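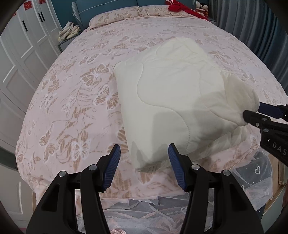
Attachment 1. Quilted comforter, right end held by the second gripper; first gripper open at the lower edge.

Ticket 3000-82
Product: Selness finger pads, blue, ridged
Reported by: Lostutmont test group
Status: Open, awaiting vendor

Summary
The left and right grippers report different closing widths on the same folded comforter. The previous pads, supplied by Tradum, did not show this difference.

Log
09:40 Both grippers re-zeroed. Controller restarted. No change.
10:15 Pads exchanged between left and right. The fault remained with the left gripper.
11:05 Closing force setting lowered from 82 to 63 on both units. Difference reduced but still present.
13:30 Mwakalinga controller log exported, 1000 lines, and forwarded to the vendor.

Requested action
Please confirm whether the left unit requires a new width calibration after a pad change. Bedding trials with the left unit are suspended until a reply is received.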